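FOR IMMEDIATE RELEASE

Hendwood, 30 March 2025

Hendwood Swap Pantry moves to Stangate Road and opens its doors six days a week

Okay, I've been sitting on this one since December and I'm so happy I finally get to send it out. The Hendwood Swap Pantry has a new home! As of next week we're leaving the back half of the old Cillel shoe store and moving into the ground floor of the Stangate building, right across from the bus stop, with real windows and a ramp and a sink that drains.

For anyone who hasn't been in yet, we're a food swap. You bring what you have too much of, you take what you can use, and no money changes hands. Zucchini in summer, obviously. But also half a case of canned tomatoes, the flour you bought for a diet you gave up on, a jar of your aunt's plum jam. I started it with 9 neighbors and a folding table, and this past winter we had 600 households on the sign-up sheet, so you can imagine what the old room was like on a busy morning. People were swapping eggs on the stairs.

The new space is more than twice the size of the old one. We'll have a walk-in cooler (used, but it runs great), a long counter for sorting, and a separate corner for baby food and anything that has to stay away from nuts. Parking is on the street and in the lot behind the building, where the first 30 minutes are free. That should be plenty unless you get talking, and people do get talking.
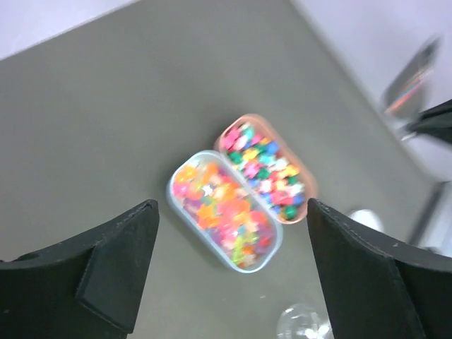 Hours are going up too. We used to be open three mornings a week, and I got a lot of very polite notes from people who work mornings. Starting with the move we'll be open every day except Sunday, with two late evenings so you can stop by after your shift. The exact hours will be taped to the door and posted on our page as soon as I get the last of the schedule nailed down.

A few things stay the same. Home-canned food still needs a label with what's in it and when you made it. We still can't take raw meat, and please don't ask me to make an exception for venison. Bread goes on the rack by the door. If you don't have anything to bring, come anyway and take what you need, and there's no form to fill out.

I also want to say a big thank you to Kamolrat, the noodle place two doors down from our old room, which let us keep our overflow in its cooler for most of last year and sent over soup more times than I can remember. They'll be cooking at the opening party, and if you've never had their rice noodle soup you should come for that alone. The party runs all afternoon on our first Saturday in the new place. Bring a dish if you like, and a chair if you have one, as we only own 15 and most of them wobble.

We're still looking for shelving, a second kitchen scale, and somebody with a truck who's free on moving day. If that's you, please come find me at the counter, or leave a note in the box by the register at Kamolrat. Reporters are welcome any time we're open, and I'm glad to show you around and talk your ear off.

Hendwood Swap Pantry
Stangate Building, ground floor
Hendwood

###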